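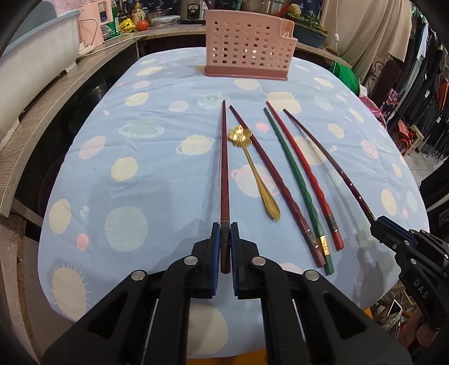

I started making tablecloths because I couldn't buy one I liked that fit my own kitchen table, and that's pretty much still how I pick fabrics for the shop. The Jirkano is my everyday cloth, a midweight cotton with a soft wipeable finish, and it comes in more prints than I probably should be stocking (I can't help myself!). If you like things quiet there are plain ones and a skinny stripe. Then there's the light blue one with the planets, which I love more every year. It has cream, pink and pale green shapes all over, some of them with rings, and a dark reddish-brown chopstick or a gold spoon looks so good lying on it that I've started setting the table before I've decided what's for dinner.

Jirkano Everyday Tablecloth

Price: 40 dollars, any print
Fabric: cotton with a wipeable finish on the top side
Edges: double-stitched hem, mitered corners
Care: machine wash cold, line dry, cool iron on the back

The finish

People write to me about this more than anything else, so let me go on a bit. It isn't vinyl and it doesn't feel like it. You can fold it, it drapes over the corners, and it doesn't make that sticky noise when you lift your arm. Soy sauce, juice and milk will sit on top for a while, long enough for you to finish your sentence and go find a cloth. Turmeric is another story. Get to it right away, and even then I'm not promising anything. Please don't use bleach, and please don't put it in the dryer. The finish goes cloudy and I can't fix that for you.

My first batch was finished by a different mill and it wore off along the fold lines after a lot of washing. The finish I use now comes from Sulari, and my own cloth has been through 5 years of family dinners with it. It's a little softer than when it was new and I like it better that way.

Picking a size

Measure the top of your table and then decide how much you want hanging over the sides. I like a hand's width for everyday and more for company. With small kids at the table, go shorter (they pull!). Round tables are fine too, just measure straight across the middle and put "round" in the order note. If your table is an odd shape, send me a sketch. Yvonne Sedgwick cuts all the custom ones and she has done a kidney-shaped desk and a boat galley without complaining once.

Creases

It ships folded, so it will have creases. Hang it over a door overnight, or iron it from the back with the iron on cool. I mostly just put it on the table and wait.

Matching pieces

The Plositz napkins come in sets of two and are plain cotton with no finish, so they do their job. I also have a table runner in the skinny stripe, and it looks great across the planets if you're not afraid of a busy table.

Shipping and returns

Orders go out within 2 working days, custom sizes take longer and I'll email you a date. Unwashed standard sizes can come back for a refund. Custom cuts can't, so measure twice, please!

New prints go up in September. The round cloths in pink are sold out until then, but you can leave your email and I'll write when they're back.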